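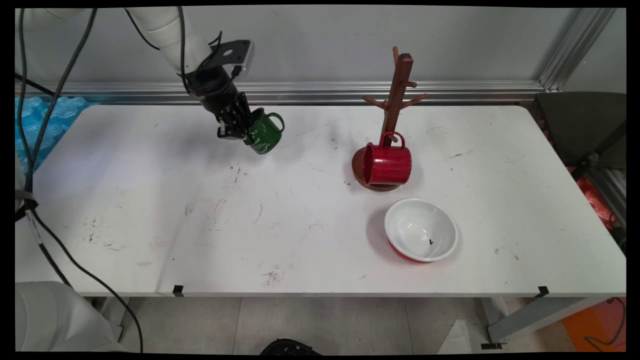 Denine is looking for a part-time kitchen and front-of-house assistant for its tea room on Bermúdez Street, starting in late October. The tea room seats 34 and serves breakfast, light lunches and cakes, with a small takeaway counter by the door. Hot drinks go out in enamel mugs, red or dark green, and these are kept on a wooden mug tree, hung by the handle. Keeping clean mugs within reach of whoever is making the drinks is part of the job, along with the other tasks listed further on.

Hours and pay
The post is for 17 hours a week over three shifts, one of which is always a Saturday. Weekday shifts start at 8.30 am and finish at 2.30 pm. The Saturday shift is five hours, with start times set a fortnight ahead. Pay is monthly, at £1,053 before tax. You get paid holiday in proportion to your hours, and a meal on each shift. Tips are shared equally between everyone working that day, kitchen included.

What you will be doing
Taking orders at the table and at the counter
Making tea, coffee and hot chocolate
Plating cakes and preparing sandwiches, toast and salads
Clearing and wiping tables
Washing up by hand and loading the dishwasher
Checking fridge temperatures and filling in the log
Putting away the Filtus delivery (dry goods, Tuesdays before opening)
Using the Liltel till and cashing up with the shift lead

What we are looking for
You should be polite with customers, on time, and able to stay on your feet for a full shift. Some lifting is involved, mostly milk crates and flour sacks. Experience in a café or kitchen would help but we will train someone who has none. A food hygiene certificate at level 2 is needed within your first month. If you don't have one we pay for the course and for the time it takes.

You must be 18 or over and have the right to work in the UK. There is no parking at the tea room. The 40 bus stops at the end of the street and there is a rack for bicycles in the yard.

Trial shift
Anyone we would like to take further will be asked in for a two-hour trial, paid at the normal rate. Wear flat closed shoes and tie long hair back. Aprons are provided.

How to apply
Hand in a CV at the counter, or a letter if you don't have a CV. Put your phone number on it and say which weekdays you can't work. Please avoid coming in between 12 and 2, when the counter is busy. The closing date is Oct 10, 2025, and we will ring everyone who has applied during the following week, whether or not we are offering a trial.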